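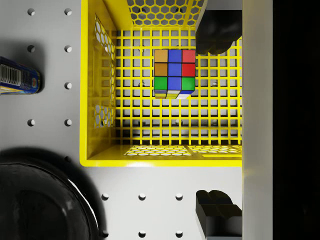 Can a desktop arm kit be trusted to pick things out of a bin if you build it at home?

With the Flerkau kit it can, as long as you put in the evenings on calibration and practice your pick routine in the simulator before you run it for real.

I bought the kit in February and built it on a bench in the Padton shared workshop, where I have a shelf and a key. It cost $1,881 with the two-finger gripper and the wrist camera mount. The simulator is a free download and I would rate it as the best part of the package.

Assembly took me 4 evenings. The arm sections come with the bearings already pressed in, so most of the work is bolts and cable. The manual is clear up to the shoulder joint and gets thin after that. The drawing for the elbow cable shows it on the wrong side of the bracket, and I had to take the joint apart again to move it. Tuncay Ekinci built the same kit before me and made the same mistake. Flerkau should fix that page.

The hardware is decent. The joints have very little play. The power supply fan is loud, and I ended up putting the supply under the bench on a rubber mat. The base clamp is weak and I replaced it with 2 steel ones from Varnia -- not expensive, but it should not be needed at this price.

In the simulator you get a pegboard work surface and a set of objects to put on it. I do most of my practice with the yellow crate and the Rubik's cube. The crate is a good test, as the gripper has to come down between walls to reach anything on the floor of it. The wrist view shows both fingers, and I got used to lining up from that view alone. Shadows are drawn well enough that I could tune my color thresholds there and carry them over with small changes.

Its weak point is contact. Objects in the simulator slide less than mine do on the bench, and I had to lower the closing speed on the real arm by 3 steps before it stopped nudging the cube away.

Support is by email only. Jarosław Pawlak at the workshop has the Abubakari arm, which is heavier and comes with a better clamp, but he pays every year for the software.

I would buy the Flerkau again. Order the spare cable set with it, as shipping it later cost me more than the cables did.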